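March 2025

Bench notes, handset and cell testing

Moved the Dretow small cell to the far bench and re-ran the attach tests from the start, as the old numbers were taken with the wrong power setting. Firmware is the one that came with the last batch. I have not touched the scheduler settings.

Attach is fine now. The handsets come up on the cell, get an address and pass data. Two of the older Doter handsets still take longer than the others to register for voice, and they show the data icon well before they can place a call. Anyone picking one up in that gap gets a "call failed" message and no reason. Nothing in the cell log for it. On the IMS side the register request arrives late, so the delay is in the handset.

Ran the long call test with 15 handsets, all on the wideband codec. Held 34 ms one-way delay on the bench link with no background load. Then added bulk downloads on the same cell and the delay on the voice bearer stayed put, which is what the dedicated bearer is for. With the bearer switched off and voice left to fight it out on the default one, speech broke up as soon as the downloads started. Worth keeping that recording for the next time someone asks why we bother.

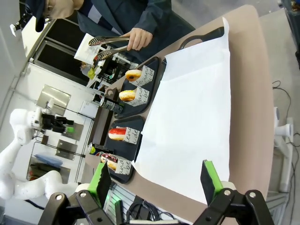

Second half of the session was handover. The script drops the signal from the Dretow cell in steps until the handset moves over to the Kaltov unit, then brings it back. 600 handovers with a call up. Most are clean, a short click at worst. The bad ones all look alike in the trace: the measurement report goes out, the source cell answers, and then the handset sends the report again as if it never heard the answer. By the time it does move the call has gone silent in one direction. It is always the downlink that goes.

First guess was the attenuator, because the step it makes near the bottom of its range is larger than it says on the front. Swapped it for the spare and got the same pattern, so put the original back. Second guess is the timer on the Kaltov side. It is set to the default and I think that is too short for our cable lengths plus the extra splitter. Will lengthen it one step at a time. Please don't change it on the shared config, I have a local copy loaded.

Fallback to 3G works but is slow, and the call setup message on the screen does not change while it happens. Test only with the Mai handset for now. The Doter ones remember the last network and need a full power cycle between runs or the result means nothing. Airplane mode on and off is not enough.

Emergency call with no SIM: passes on both cells into the test number. Screened room only, door shut, as before.

Left running overnight: 2,000 short calls, idle gap between each, both cells up, no forced handover. Logs go to the usual share under the cell name. The disk was getting full so I moved the August captures to the archive machine.

To do
Lengthen the Kaltov timer and repeat the handover run
Check clock sync between the two cells – the trace times drift apart over a long run
Get a trace from inside a Doter handset during the slow registration
Label the spare attenuator
New battery for the Mai handset, the present one does not last a full run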